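Florley laundry room reopens with folding counter and free clothing shelf

2025-05-26

The shared laundry room at Florley reopened this week after a refit that closed it for most of the spring. Residents of all 93 apartments can use it again with their existing key cards.

The old room had one narrow table by the door, and people often carried their clothes back upstairs in a heap to fold them there. The new layout puts a long counter against the back wall, with hooks above it for shirts and jackets. The dryers have moved to the other side of the room, so that nobody has to reach over a neighbor to empty one.

Planning for the work began in January, when tenants were asked what they wanted changed. The building office received 323 comments, many of them from the same households. More space for sorting and folding was the most common request, followed by better lighting and a place to leave clothes for others to take.

That last request led to the clothing shelf, which is run by Nyamweya, a local reuse group. Residents can leave clean garments in the bin under the counter. The group sorts them, folds what can be worn again and puts it out by size. Anything too worn to pass on is sent to Cendska for use as cleaning rags.

"Dark clothes are the slow part," said Kibet Mfinanga, who organizes the sorting for Nyamweya. "A black sweater and a pair of black leggings look the same in a pile. You have to pick each one up and let it hang before you know what you have."
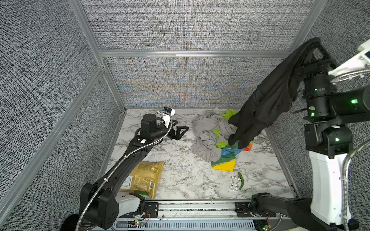
A black garment is held up over a marble-patterned surface, its lower end hanging down to a pile of fabric.

Mfinanga said the group folds tops with the sleeves tucked behind and the collar facing out, so that people can look through a stack without pulling it apart. Coats and long dresses go on the hooks. Socks are accepted only in pairs, and underwear is not accepted at all unless it is new and still in the package.

The shelf opened with 100 items, mostly collected from residents while the room was closed. Children's clothes have been requested more than anything else, and the group is short of winter sizes for ages six and up. Adult T-shirts are in good supply and do not need to be donated for now.

There is no charge for taking clothes and no limit on how often a household can use the shelf. Items still there after 12 weeks will be moved to Nyamweya's store on Favine Street, where they are sold to cover the cost of bags and hangers.

Machine prices have not changed. The room is open from early morning until ten at night, and the last wash should be started an hour before closing. Residents are asked to empty the lint trays after each load and to keep the folding counter clear of detergent bottles, which left rings on the old table.

A second counter, lower and with room for a wheelchair underneath, is on order and will be fitted beside the window. Questions about the room can be left at the building office. Questions about donations should go to Nyamweya.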